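Wulura file manager: search index moves out of the home folder

The June build of Wulura changes where the file manager keeps its search index. Until now the index sat in a hidden folder inside each user's home directory, where backup tools picked it up and sync clients copied it between machines. It now lives in the system cache and is rebuilt if deleted.

On our test machine, a desktop running Trondden with 4000 files in the indexed folders, the old index took 385 MB. The new format stores file names and contents separately, and you can turn off the contents part under Settings, Search, Index.
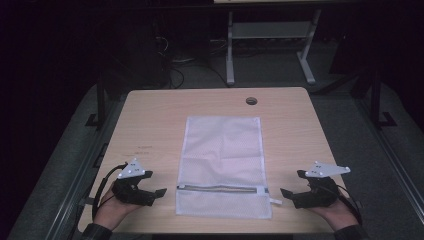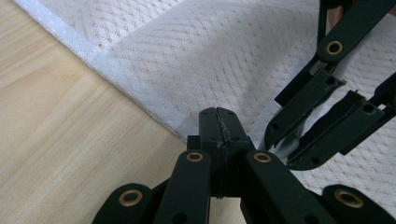 The search box itself has also changed. Typing now filters the current folder first, and results from other folders appear under a divider after a short delay. Pressing Enter skips the delay. Filters such as type and date are still there, but they have moved from the toolbar to a menu at the right end of the box -- one more click than before for anyone who uses them often.

Two problems remain in build 2688. Network drives mounted through Uvitz are indexed again after every restart, even when nothing on them has changed. Saved searches made in version 3 open with their date filter cleared, and have to be edited and saved again. The Um plugin does not read the new index and should be disabled before updating.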